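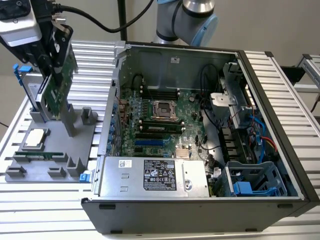
What should I do before bringing my old desktop in?

Back up anything you'd miss, then just bring the tower. Leave the cables and monitor at home, we've got plenty!

I started Stotura in September with one bench and a big box of spare memory, and now I look after tired PCs from all over Hokgate. Most of them want more RAM or a different processor (and a good dusting). I'll ring you with a price before I fit anything, and your old parts come back to you in a bag unless you'd like me to recycle them. We're at unit 17, round the back, so do knock loudly.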